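Write the rule down before you run the robot

25 October 2018

I have been having such a good time with our house rules lately that I'm going to spend a whole post on them. If you came for code, there isn't any this time — sorry! But if you have ever tried to compare one grasping run with another and found that you couldn't, stay with me.

Back in March our rulebook was a page taped to a monitor. It said things like "grasp should be stable" and "keep clear of the counter." We all nodded at it. Then Hryhorii Hladun and I each scored the same batch of simulated kitchen runs, went off to lunch feeling pleased with ourselves, came back and laid our sheets side by side, and they were a mess. He had passed runs that I'd failed, and I had passed runs he wouldn't have let near a real arm. We were both following the page.

So we started over, and the new version (we call it Dadex, for reasons too silly to go into) has been growing ever since. Every rule in it has to be something a person can check from a single saved view or from the log, and it has to say which of the two.

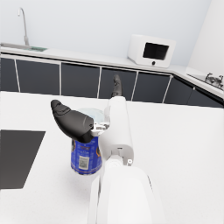 Clearance is the rule I'm proudest of. The old page treated "lifted" as a feeling. Now a can counts as off the counter only when the contact log says so, and the saved view is there to catch the cases where the log and your eyes disagree. A shadow on a plain white counter helps a lot with that, and with the blue can hanging just above the surface and that faint gray patch under it, I know what to go and look up in the log. We also stopped letting people write "held" when all they can see is a finger near the can. If the gripper mount hides the contact, you write "contact hidden" and move to another view. It felt fussy for a day or so. Now I can't imagine working without it, and I've started writing "contact hidden" in the margins of other people's papers.

The second big change was splitting the rules for one arm from the rules for two. I had fought this, I admit. I wanted one short list that covered everything, and I wrote a very long email in defense of it. Iddrisu Aidoo answered with a table that had 2 columns, and the table won.

The trouble is the arm that isn't doing the job. With one arm you only have to ask what the gripper is up to. With two, you need a rule for the idle hand, and "stay out of the way" is no rule at all. Ours now says that the idle hand has to be open, has to be touching nothing, and has to keep a set distance from the object until the working hand has let go. The distance is a number in the config file, and you may not change it in the middle of a batch. You may change it between batches, as long as you write down what it was before and why you moved it. I love this rule. It's so plain! You can hand it to someone on their first morning and they'll score it the way you do.
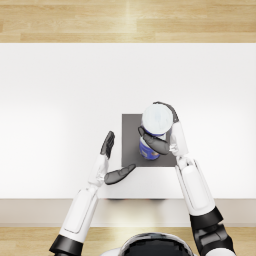 Lamisi Owusu wrote in after my last post to say that a fixed distance is too blunt, and that the idle hand ought to be judged by how fast it could reach the object, since a slow hand up close is safer than a quick one farther off. She'd also like to see the rule apply to the elbow, which in her experience is the part that knocks things over.

I think she's right about the elbow, and it's going in. On speed I'm torn. It's the better measure, but it needs the log every time, and the nice thing about distance is that you can argue about it with a picture in front of you. For now we'll keep distance as the rule and record speed next to it. If the two keep disagreeing, I'll come back and eat my words here.

A few smaller things that have earned their place. Name the run before it starts. Never rescore your own run on the same day. Keep the failures in the same folder as the passes, with the same naming. We have 4,000 runs in the archive now, and 596 of them carry a note from a second scorer, and those notes are where nearly every good rule has come from. Reading them through is more fun than it sounds (I did it over a pot of coffee with the door shut, and came out with a page of new questions).

What I'm working on next is the approach, meaning everything before the fingers close. We've got no wording for it that I like. "Straddles the can" is the best anyone has come up with, and it doesn't say how evenly, or from which view you're supposed to judge.
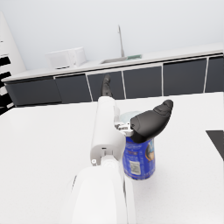 Dzifa Amissah

My draft says that both fingers must be visible in at least one saved view before the close command is sent, and that a view where the forearm covers part of the can doesn't count toward judging how well the grip is centered. That second half will throw out a lot of our favorite camera angle, the one from low behind the arm, and I expect complaints. Send them! Kwabena Boateng has already sent his, with drawings, and I've changed one sentence because of it. The draft goes into Dadex as a trial rule first, scored alongside the others without affecting the pass mark, and I'll post the wording once we've run a full batch under it.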